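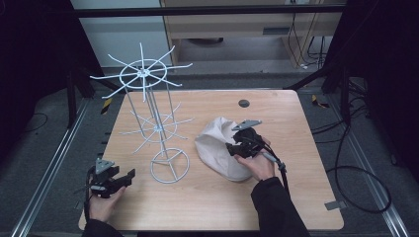 Chiharu Takeda

Cloth Bags and the Spinning Rack: Your Questions

I wrote one short post about hanging cotton bags on a wire carousel and my inbox has been busy ever since, so I've gathered the questions that keep coming back. I love this topic far more than is reasonable. If yours isn't answered below, write to me and I'll add it the next time I update the page.

What kind of rack do you mean?

The tabletop sort, in white metal, with a round wire base and one or two wire wheels above it. The spokes stick out from the middle and have a little bend at the tip, and that bend is where the bag goes. Shops use them for scarves and key rings, and people also buy them as drying stands for small laundry. I call mine a bag tree. My husband calls it the antenna.

Where did you get yours?

Secondhand, from a gift shop in Kostmont that was closing. The name on the carton was Skallico, and the instructions were one folded sheet with drawings and no words at all. I've seen very similar ones at craft fairs and restaurant supply places. Look for one that spins freely when you give it a gentle push and doesn't scrape anywhere on the way around.

Will it hold a heavy canvas bag?

Empty, yes! Full, no. Even a thick canvas bag weighs very little with nothing in it, but leave a paperback and a water bottle in the bottom and the whole tree starts to lean. Turn every bag upside down and shake it before it goes up. You'll find things. I found 60 yen, a train ticket and a sock.

Top wheel or bottom wheel?

Long bags go on top, small ones underneath. On my rack the top wheel has the longer spokes, so anything hanging there clears what's on the lower one. Drawstring bags and produce bags are perfect for the bottom. If a bag touches the table, fold the handles over once before you hook them and it'll ride higher.

How do I keep it from tipping?

Load it evenly, going back and forth across the wheel the way you'd tighten bolts. Put one bag up, then put the next one directly opposite. Bartosz Pawłowska wrote to tell me he sets his on a rubber jar opener, the flat round kind, and I tried it that same evening -- it's wonderful, and it also stops the base from creeping across the table when somebody spins it too hard. Somebody always spins it too hard.

My bags come off the shelf crumpled into balls. Do I have to iron them?

Please don't, unless you enjoy it. Lay the bag down on a table with the opening away from you and find the seam. Hold it at the seam with one hand and pull the opposite side gently with the other, then turn it and do the same the other way. Smooth from the middle out to the edges with your palm. Most of the creases will relax on their own once it's been hanging overnight, and the ones that stay give it some character.

What if the bag has a rounded bottom?

A rounded bag will never lie perfectly flat, and you can stop trying (it took me ages to accept it). Flatten the straight part first and let the bottom curve pucker however it likes. For storage, tuck the curve up inside the bag and fold what's left in half.
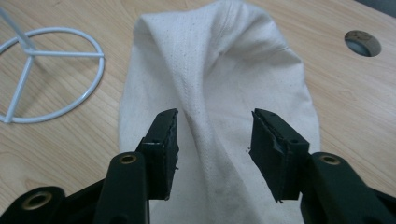

For hanging, just gather the opening in one hand, slip it over the bent tip and let the weight of the cloth do the rest. Kumiko Katayama sews hers with a tape loop at the top and I'm completely jealous of how tidy they look. If you're handy with a needle you could add one in ten minutes. A short piece of twill tape, folded, sewn down at both ends, done.

Are the little dark specks dirt?

Almost certainly not! Unbleached cotton often has tiny bits of seed and husk still in the fiber, and you see them as flecks all over the fabric. They're harmless and they don't rub off on anything. Some of them fade after a few washes and some stay forever. A real smudge looks different. It tends to be gray and soft at the edges, and it sits in one spot.

So how do I get a smudge out?

Plain dish soap and cold water, worked in with a fingertip. Rinse it, let it dry all the way, and look at it in daylight before you decide to try again. I've had good luck with a bar of old-fashioned laundry soap too. Go easy on scrubbing along a seam, where the thread can fuzz up.

Can I dry wet bags on the rack?

You can, and I do it all the time in June when the bathroom is full of everything else. Wring them well first, then turn them inside out so the seams get air. Put a towel under the base. Give the wheel a quarter turn whenever you walk past, and check the wire now and then for chips in the white coating -- bare metal can leave a rust mark on pale cloth, and rust is a nuisance to get out. A dab of clear nail polish over the chip has worked nicely for me.

How many bags should one person own?

I'm the wrong person to ask. I keep 5 for groceries and three for the library, and then there's a drawer. Kohei Chiba told me he got rid of everything except two and feels marvelous. Good for him! I sorted mine by what I reach for, and the tree filled up with those, and the drawer got the rest.

Does it matter what kind of table it goes on?

Any steady table is fine. Wood is lovely to work on if the surface is smooth, but run your hand over it first, as a rough spot will snag a loose weave in no time. Leave enough room for the bags to swing out a little as the wheel turns. Mine needs clear space on every side or it sweeps my pens onto the floor.

The wheel squeaks. Help?

Take the bags off first. Then lift the wheel if yours comes apart, wipe the rod with a dry cloth and rub a bit of candle wax where the two parts meet. Skip cooking oil. It gets sticky, it collects lint, and sooner or later it ends up on a bag.

Can I take the rack apart to store it?

Depends on the model. Some pull apart in pieces and some are welded. Tsutomu Nomura sent me a neat trick for the welded ones: drop a big drawstring bag over the top, pull the string snug around the rods and hang the whole thing from a closet hook. The spokes can't catch on your coats, and you've used up one more bag.

Do you sell these racks, or the bags?

No, neither one. I just like them. Kumiko takes sewing orders a few times a year and I'll mention it on the main page when she opens her list again. The pattern for the loop is coming too, as soon as I've drawn it in a way that somebody other than me can read.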